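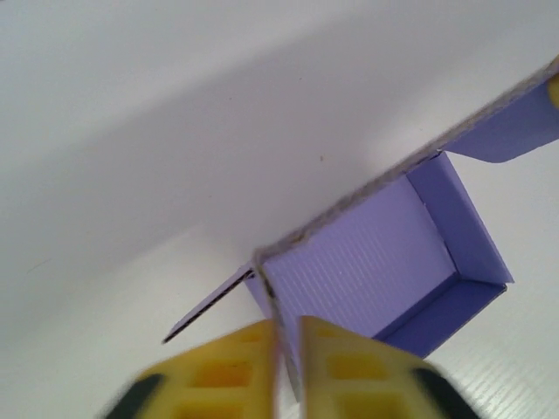 An open purple cardboard mailer box on a white surface.

Fitzsimmons Hearing and Balance to Open Second Clinic in Fadstead

FADSTEAD, October – Fitzsimmons Hearing and Balance, an outpatient practice that treats hearing loss, dizziness and related conditions, will open a second clinic in Fadstead this month. The new location takes patients by appointment and by referral from family doctors and ear, nose and throat specialists.

The clinic is on the ground floor of the Itotar Building, next to the pharmacy. It has five exam rooms, two of them fitted with sound booths for hearing tests, and a separate room for balance testing. The entrance is level with the parking lot, and patients can be dropped off at the door.

Patients in Fadstead have until now had to travel to the practice's main office for hearing tests, hearing aid fittings and follow-up visits. All of these will be offered at the new clinic from opening day. Balance testing will start once staff have finished training on the equipment. Patients who need balance testing before then will be seen at the main office.

Services at the Fadstead clinic

The clinic will provide hearing tests for adults and for children age 3 and older. It will fit, adjust and repair hearing aids, including aids that were bought from another provider. Staff will also see patients for ringing in the ears, earwax removal, custom ear molds and swim plugs, and hearing protection for people who work in noisy places.

A standard first visit takes 50 minutes. It includes a review of the patient's medical history, an ear exam, a hearing test and a talk about the results. Patients get a printed copy of their results before they leave, and a copy goes to the referring doctor if the patient agrees.

Surgery will not be performed in Fadstead. Patients who may need an operation or imaging will be referred to a hospital, and the clinic will send the records ahead of the visit.

Children under 3 will continue to be seen at the main office, where the practice has the equipment needed to test infants and toddlers.

Appointments and referrals

Appointments can be made by phone or through the patient portal on the practice's website. Current patients who want to move their care to Fadstead can ask the front desk at either office to transfer their file. They do not need a new referral and will not be charged for the transfer.

New patients should bring a photo ID, their insurance card, a list of the medicines they take and any earlier hearing test results. Patients who already wear hearing aids should bring them, along with the charger or spare batteries.

The clinic will open at 8:00 a.m. on weekdays. The last appointment of the day starts at 4:00 p.m. There are no evening or weekend hours at this time. Walk-in visits for hearing aid cleaning and small repairs will be accepted between 1:00 p.m. and 3:00 p.m., with no appointment needed. Repairs that cannot be finished during the visit will be sent out, and the office will call when the hearing aid is ready for pickup.

Payment

The practice accepts most major health plans. Coverage for hearing aids differs from plan to plan, and patients are advised to check with their insurer before a fitting. Front desk staff can provide the billing codes an insurer may ask for.

Copays and other charges can be paid by cash, check or card, including Amex. Payment plans are available for hearing aids and must be set up before the aids are ordered. Patients without insurance can ask for a written price list at either office or by mail.

Language and access

Interpreters, including sign language interpreters, can be arranged at no charge if requested when the appointment is made. The front desk and all five exam rooms have hearing loops. Patients who have trouble using the phone can book, change or cancel a visit by text message or through the portal.

The main office will keep its current hours and staff. Appointments already scheduled there are not affected by the opening.

About Fitzsimmons Hearing and Balance

Fitzsimmons Hearing and Balance is a privately owned outpatient practice with offices in two locations. It provides hearing tests, hearing aid services and balance testing, and works with family doctors and ear, nose and throat specialists in the region.

Media contact

Fitzsimmons Hearing and Balance
Front Office, Itotar Building, Fadstead

Requests for interviews or a visit to the new clinic should be sent through the contact form on the practice's website, with "Fadstead clinic" in the subject line.

###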